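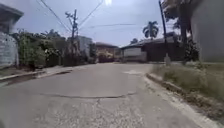
화요일, 하브(Harb) 구간 첫 주

오늘은 꼭 적어 놓고 자야겠다. 다리는 멀쩡한데 머리가 꽉 차서 잠이 안 온다. 예전에는 반대였다. 배달 가방을 메고 하루 종일 걸은 날은 머리는 텅 비고 종아리만 욱신거렸는데, 요즘은 의자에 앉아서 길을 읽는 게 내 일이 됐다. 길을 읽는다니, 쓰고 보니 좀 거창하다. 그래도 이 말이 제일 맞는 것 같다!

프로랑스(Prollance)에 들어와서 쭉 걸어서 물건을 날랐다. 약, 서류, 수선 맡긴 옷, 가끔 케이크. 그러다 올봄에 회사가 작은 배달 로봇 호디에(Hodier)를 들이기로 했고, 도보 배달조에서 4명이 노선조로 옮겼다. 나도 그중 하나다. 처음 공지를 읽었을 때는 솔직히 겁부터 났다. 로봇이 들어온다는데 좋아할 배달원이 어디 있나. 점심 먹다 말고 다들 휴대폰만 들여다보던 그날 분위기가 아직도 생각난다.

그런데 막상 하브 구간을 맡고 나니 재미있다. 진짜로 재미있다. 우리가 발로 알던 것들을 호디에는 하나도 모른다. 콘크리트 도로에 길게 휘어 지나가는 금, 오른쪽 커브 앞에 때운 것처럼 색이 밝은 자리, 왼쪽 연석 옆의 어두운 배수로. 나는 이런 길을 수도 없이 걸으면서 한 번도 글로 적어 본 적이 없다. 발이 알아서 피했으니까. 이제는 그걸 한 줄씩 적어서 노선표에 올린다. "금, 가로 방향, 정면으로 넘을 것." "밝은 포장, 가장자리에서 감속." 노선표가 한 줄 늘어날 때마다 내 발바닥이 글을 쓰는 기분이다.

오전에는 사무실에서 지난주 기록을 정리했다. 운행을 넘겨받는 프로그램 이름이 핸드게이트(Handgate)인데, 호디에가 판단을 못 하겠다 싶으면 멈춰 서서 사람한테 물어본다. 화면 구석에서 띵 하고 알림이 뜨고, 우리가 현장 화면을 보고 지나가라거나 기다리라거나 돌아가라고 답을 준다. 처음 며칠은 띵 소리에 심장이 같이 뛰었다. 그림자 때문에 묻고, 마른 풀 때문에 묻고, 도대체 왜 묻는지 모를 때도 있었다. 그런데 묻는 게 차라리 고맙다. 안 묻고 턱에 걸려 있는 것보다 백 배 낫다.

오늘은 골목 건으로 오래 이야기했다. 길이 곧고 차선 표시도 없고, 양쪽에 보도가 있는 좁은 길이다. 지도만 보면 세상에서 제일 쉬운 길인데, 오른쪽 보도를 두고 의견이 갈렸다. 나는 왼쪽을 밀었다. 왼쪽 보도는 좁아도 깨끗한 편이고 연석 선이 또렷하다. 오른쪽은 훨씬 넓지만 붉은 갈색 큰 건물 앞이 지저분하다. 넓으니까 당연히 오른쪽이라고 하던 사람들도 화면을 크게 띄워 놓고 보더니 조용해졌다. 내 말이 노선표에 그대로 들어간 게 처음이라 속으로 만세를 불렀다.

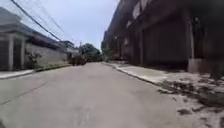 곧게 뻗은 골목. 오른쪽 보도 앞쪽에 흙인지 낙엽인지 거뭇거뭇한 자국이 많다.

배달할 때 나는 이런 데를 그냥 밟고 지나갔다. 신발 밑창이 좀 더러워지면 그만이었다. 그런데 이제는 저 거뭇한 자국이 얼룩인지, 흙덩이인지, 바퀴가 탈 만한 높이가 있는지를 따져야 한다. 화면만 보고는 모르겠는 게 많다. 그래서 노선조 규칙 하나를 내가 제안했다. 화면으로 모르겠으면 모른다고 쓰고, 현장 확인 칸에 표시하자고. 별것 아닌 규칙 같은데 이게 통과되고 나서 회의가 훨씬 짧아졌다. 전에는 다들 아는 척을 하느라 시간을 다 썼다(나도 포함해서).

그리고 현장 확인 칸이 생긴 덕분에 다시 밖에 나갈 일이 생겼다. 이게 은근히 크다. 의자에만 앉아 있으면 나는 금방 시들 사람이다. 일주일에 2번, 오후에 나가서 걷는 시간이 근무표에 정식으로 들어갔다. 가방도 없이 맨손으로 걷는데 월급이 나온다니, 처음 나간 날은 어깨가 허전해서 자꾸 뒤를 만졌다.

점심은 도보조 사람들이랑 먹었다. 아직 가방을 메는 동료들이다. 분위기가 늘 좋지만은 않다. 가벼운 물건이 호디에 쪽으로 넘어가니까 도보조에는 무거운 물건, 계단 있는 집, 직접 서명받아야 하는 건이 남는다. 건수는 줄었는데 한 건 한 건이 힘들어졌다고 한다. 그 말이 맞다. 내가 신이 나서 떠들다가도 그 얘기가 나오면 입을 다물게 된다. 건수로만 치던 수당 계산을 바꿔 달라는 요구가 올라가 있고, 나도 이름을 보탰다. 노선조로 옮겼다고 모른 척할 일이 아니다. 무게랑 층수를 넣어서 계산하면 된다. 어차피 핸드게이트에 그 정보가 다 들어 있다!

반대로 다들 좋아하는 변화도 있다. 한낮 배달이 확 줄었다. 해가 머리 위에서 내리쬐는 시간에 그늘 없는 콘크리트 길을 걷는 게 얼마나 고역인지 걸어 본 사람은 안다. 그 시간대의 작은 물건은 이제 호디에가 맡고, 도보조는 아침이랑 늦은 오후에 몰아서 나간다. 점심을 앉아서 끝까지 먹는 도보조라니. 작년에는 상상도 못 한 풍경이다.

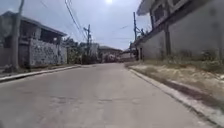
오르막 구간 메모

점심 먹고 나서는 내가 제일 아끼는 오르막을 붙잡고 있었다. 완만해서 걸을 때는 오르막인 줄도 모르던 길이다. 그런데 호디에한테는 배터리 문제가 되니까 노선표에 따로 칸이 있다. 앞쪽 노면에는 진한 얼룩이랑 금이 흩어져 있고, 여기저기 희미하게 때운 듯한 티가 난다. 높은 회색 담장 쪽은 연석 바로 너머가 모래 섞인 마른 땅이고 지푸라기 색 풀이 듬성듬성하다. 여기로는 내려서게 하면 안 된다. 굵은 글씨로 적었다.

왼쪽 담장은 낙서인지 오래된 칠인지 얼룩덜룩하다. 나는 이런 담이 반갑다. 밋밋한 담은 거기가 거기 같은데 이런 담은 한 번 보면 안 잊는다. 배달할 때도 주소보다 담으로 기억하는 집이 더 많았다. 노선표에 "얼룩 담"이라고 썼더니 정식 명칭으로 바꾸라는 답이 왔다. 그래서 정식 명칭을 쓰고 괄호 안에 얼룩 담이라고 또 썼다. 이번에는 통과됐다. 나중에 새로 올 사람도 이 이름으로 부르게 될 거라고 생각하니 괜히 흐뭇하다.

그림자도 적을까 하다가 말았다. 그림자는 시간 따라 옮겨 다니니까 노선표에 박아 둘 게 아니라 핸드게이트에서 그때그때 답해 주는 편이 낫다. 이 구분을 배우는 데 꽤 걸렸다. 종이에 적을 것과 사람이 지켜볼 것. 처음에 나는 뭐든 다 적으려고 들어서 노선표 한 장이 소설책이 됐다. 지금도 남들보다 길긴 하다.

새로 생긴 직업병도 적어 둔다. 퇴근길에 연석만 본다. 낮은 턱이 나오면 "좋아, 여기서 올라가면 되겠네" 하고 중얼거리고, 깨진 데가 있으면 허리를 숙여서 들여다본다. 어제는 집 앞 배수로를 한참 보고 있다가 이웃이 뭐 떨어뜨렸냐고 물었다. 설명하려다 길어질 것 같아서 동전이라고 했다.

오후 늦게 좋은 소식이 하나 왔다. 하브 구간 누적 배달이 1000건을 넘었다! 게시판에 숫자가 올라가니까 노선조고 도보조고 다 같이 박수를 쳤다. 그 숫자에는 로봇이 나른 것만 들어 있는 게 아니다. 중간에 멈춘 걸 도보조가 가서 받아 마저 전한 것도 들어 있고, 우리가 옆에서 길을 알려 준 것도 들어 있다. 누가 게시판 밑에 케이크 그림을 그려 놨는데 진짜 케이크는 없었다. 다음에는 내가 사 가야겠다.

마지막으로 들여다본 건 나무 그늘 길이다. 하브에서 도보조가 제일 좋아하던 길이 바로 이런 데였다. 큰 나무가 길 위로 가지를 늘어뜨리고 있어서 보기만 해도 숨이 좀 트인다. 이 길을 호디에 노선에 넣느냐 마느냐로 말이 많았다. 도보조에서는 이것만은 우리한테 남겨 달라고 했다. 농담 반 진담 반이었겠지만 나는 그 마음을 너무 잘 안다.

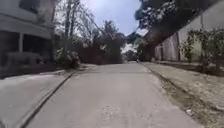

큰 나무가 드리운 길. 안쪽 끝에 환한 틈이 조금 보인다.

나는 시간대를 나누자고 했다. 한낮에는 호디에가 다니고 늦은 오후에는 도보조가 다니는 걸로. 왼쪽은 회색 포장이 넓게 깔려 있으니 그쪽을 기본으로 잡고, 오른쪽 흙바닥은 피한다. 담 앞에 우거진 관목도 있고 흙 위에 자잘한 것들이 떨어져 있어서 굳이 갈 이유가 없다. 안쪽 어두운 데가 대문인지 그냥 움푹한 자리인지는 화면으로 모르겠어서 현장 확인에 표시했다. 대문이면 사람이 드나들 수 있으니 그 앞에서는 천천히 가야 한다. 다음 외근 때 내가 직접 간다. 벌써 기대된다.

시간대 나누기는 일단 2주 동안 해 보기로 했다. 그 뒤에 도보조 의견을 먼저 듣고 정한다. 먼저 듣는다는 부분을 회의록에 넣어 달라고 부탁했고, 들어간 걸 확인하고 퇴근했다.

집에 와서 예전 배달 가방을 꺼내 봤다. 어깨끈 안쪽이 반질반질하게 닳아 있다. 회사에 반납해도 된다고 했지만 그냥 가지고 있기로 했다. 케이크 사 갈 때 쓰면 되지 뭐.

내일 할 일. 얼룩 담 아래쪽 연석 높이 다시 물어보기. 골목 왼쪽 보도, 담 밑에 자라는 풀이 얼마나 나오는지 확인 요청. 수당 건 답변 왔는지 보기. 편한 신발 신고 가기.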